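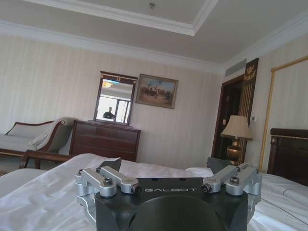 Handgelenkkamera: Spiegel und weißes Laken stören die Kantenerkennung, was tun?

Kategorie: Robotik > Schule und Studium > Bildverarbeitung

Rahel Aigner

Hallo zusammen,

ich studiere im vierten Semester und mache mit einer kleinen Gruppe das Projektseminar Serviceroboter. Unser Projekt heißt Minanent. Die Aufgabe im Seminar lautet, einen Greifer so über ein Bett zu führen, dass die Oberkante des Lakens gefunden und ein Greifpunkt vorgeschlagen wird. Das Greifen selbst gehört erst zum zweiten Teil, im Moment geht es nur um die Wahrnehmung. Abgabe des Zwischenberichts ist im Dezember.

Die Kamera sitzt am Handgelenk und bewegt sich mit. Unten im Bild ist deshalb immer der Greifer zu sehen, dahinter das Bett und dann die Einrichtung des Zimmers. Wir haben 2146 Bilder aufgenommen, davon sind 819 von Hand beschriftet (Polygon um die Liegefläche, dazu die Linie der Kante). Trainiert wird ein kleines Segmentierungsnetz, danach kommt eine klassische Liniensuche.

Drei Probleme haben wir:

Erstens der Spiegel über der Kommode. Darin ist das helle Fenster zu sehen, und das Netz markiert die Fensterfläche immer wieder als Laken. Beides ist fast weiß, und beides hat im Bild eine gerade dunkle Begrenzung. Außerdem ist oft jemand von uns im Spiegel zu erkennen, als dunkle Figur vor dem Fenster.

Zweitens die Belichtung. Der obere Teil des Lakens läuft bei uns oft ins Weiße, und die Falten verschwinden. Die silbernen Gelenkteile am Greifer glänzen dazu noch.

Drittens die Drehung. Sobald das Handgelenk rollt, kippt das ganze Zimmer mit.
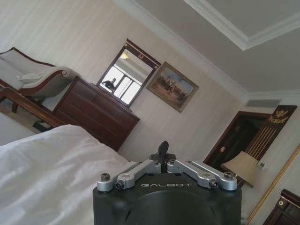 Bei solchen Stellungen findet die Liniensuche lieber den Rahmen vom Spiegel oder die Stuckleiste an der Decke als die Kante vom Laken. In den geraden Stellungen klappt es deutlich besser. Wir haben überlegt, den Spiegel abzuhängen oder zuzudecken, aber unser Betreuer möchte, dass am Zimmer nichts verändert wird.

Was würdet ihr zuerst angehen? Mehr Bilder beschriften wäre möglich, kostet uns aber die Zeit, die wir für den Bericht brauchen. Tiefendaten haben wir vorerst nicht, nur RGB und die Gelenkwinkel des Arms.

Danke schon mal
Rahel

hladun

Kauft euch eine Tiefenkamera, dann habt ihr das Problem nicht. Mit RGB allein ist das Bastelei.

Chak-lun Fang

Eine Tiefenkamera hilft beim Spiegel nur begrenzt. Je nach Messverfahren bekommt man dort entweder Löcher oder eine Entfernung, die hinter der Wand liegt. Damit lässt sich zwar auch etwas anfangen, aber von selbst verschwindet der Fehler nicht. Ich betreue selbst eine Robotik-AG und wir hatten mit einer Vitrine ähnlichen Ärger. So würde ich vorgehen:

Zuerst die Drehung. Ihr habt die Gelenkwinkel, also kennt ihr die Orientierung der Kamera gegenüber der Basis. Dreht jedes Bild vor dem Netz so zurück, dass die Senkrechten wieder senkrecht stehen. Für reines Rollen um die optische Achse ist das eine einfache Drehung um den Bildmittelpunkt. Kommt eine Neigung dazu, braucht ihr eine Homographie aus Rotationsmatrix und Kameramatrix, und die Kamera sollte vorher ordentlich kalibriert sein. Prüft auch die Hand-Auge-Kalibrierung. Wenn die um ein paar Grad danebenliegt, sieht man das an den Türrahmen sofort.

Wichtig ist, dass ihr die Beschriftungen mit derselben Transformation mitdreht. Klingt selbstverständlich, bei uns war es genau das, woran wir einen ganzen Nachmittag gesessen haben. Legt die Polygone nach dem Drehen über das Bild und schaut euch ein paar davon von Hand an.

Dann der Greifer. Maskiert ihn aus. Der Körper bleibt an derselben Stelle im Bild, solange die Kamera fest am Handgelenk sitzt, dafür reicht eine feste Maske. Die Finger und die Hebel bewegen sich, für die braucht ihr entweder mehrere Masken je nach Öffnungsweite oder eine großzügige, die alle Stellungen abdeckt. Die Maske muss vor dem Zurückdrehen angewendet werden, sonst passt sie nicht mehr. Mit den glänzenden Teilen seid ihr dann auch durch.

Beim Spiegel würde ich es ohne neue Bilder versuchen. Das Bett steht im Zimmer fest, und der Arm kennt seine Position. Ihr könnt die Höhe der Liegefläche einmal mit dem Meterstab messen und als Ebene ins Bild projizieren. Alles, was in der Projektion oberhalb des hinteren Bettrands liegt, kann kein Laken sein, und der Spiegel hängt ja an der Wand über der Kommode. Für den Bericht müsst ihr dann natürlich dazuschreiben, dass ihr die Betthöhe als bekannt voraussetzt.

Wenn der Betreuer das nicht gelten lässt, nehmt Spiegel als eigene Klasse dazu. Dafür genügt ein Viereck pro Bild, das geht schnell. Ich würde mit 70 Bildern anfangen und erst danach entscheiden, ob es mehr sein müssen.

Zur Belichtung: Automatik aus, feste Zeit, und zwar so, dass die hellste Stelle des Lakens knapp unter der Sättigung bleibt. Der Rest vom Zimmer wird dann dunkel, das stört aber nicht. Ausgefressene Stellen kann man nachträglich nicht zurückholen, da hilft auch kein Histogrammausgleich. Die schon vorhandenen Bilder würde ich trotzdem im Training lassen.

Noch eine Frage: Wie habt ihr Training und Test aufgeteilt? Wenn die Bilder aus durchgehenden Fahrten stammen und zufällig gemischt wurden, liegen fast gleiche Bilder auf beiden Seiten und die Werte sind zu gut.

Rahel Aigner

Vielen Dank, das ist ausführlicher als erhofft. Die Aufteilung war tatsächlich zufällig gemischt. Wir teilen jetzt nach Fahrten auf, und der Wert auf den Testbildern ist erwartungsgemäß gefallen. Unschön, aber besser jetzt als in der Präsentation.

Das Zurückdrehen ist eingebaut. Die Stuckleiste wird seither nicht mehr als Kante genommen, weil wir die Suche auf die untere Bildhälfte beschränken können. Bei der dunklen Holzleiste hinter dem Bettzeug gibt es noch Verwechslungen. Sie läuft fast parallel zur Kante vom Laken, und die Liniensuche springt zwischen beiden hin und her.

Die Betthöhe als bekannt anzunehmen ist erlaubt, ich habe nachgefragt. Messen müssen wir noch.

Chak-lun Fang

Bei der Holzleiste würde ich auf die Richtung des Helligkeitsübergangs schauen. Vom Laken zum Holz geht es von hell nach dunkel, wenn man im Bild nach oben läuft. Die Oberkante der Leiste hat gegenüber dem hellen Bezug dahinter das umgekehrte Vorzeichen. Also nur Kanten mit dem passenden Vorzeichen zulassen und davon die unterste nehmen, die über die nötige Länge durchläuft. Kurze Stücke sind meistens Falten.

Falls das immer noch springt, über mehrere Bilder mitteln. Ihr habt ja die Armbewegung zwischen den Bildern und könnt die Linie vom letzten Bild ins nächste übertragen.

trerklow_west

Wir hatten das im Seminar letztes Jahr auch, allerdings mit einem Tisch statt Bett. Unser Netz hat am Ende fast nur auf die Helligkeit geachtet. Was geholfen hat, war, beim Training die Farben und die Helligkeit stark zu verändern, damit es sich mehr an der Form orientiert. Im Skript waren das nur wenige Zeilen. Das mit dem Spiegel als eigene Klasse haben wir nicht probiert, kann ich also nichts zu sagen.

Und stellt euch beim Aufnehmen nicht immer an dieselbe Stelle. Wenn auf fast jedem Bild jemand im Spiegel steht, lernt das Netz womöglich, dass Spiegel und Person zusammengehören, und ohne Person sieht es dann wieder anders aus.

Rahel Aigner

Das mit dem Vorzeichen funktioniert, danke! Die Farbveränderung kommt als Nächstes dran. Ich markiere die lange Antwort von Chak-lun als Lösung und melde mich hier wieder, sobald die Ebene eingemessen ist.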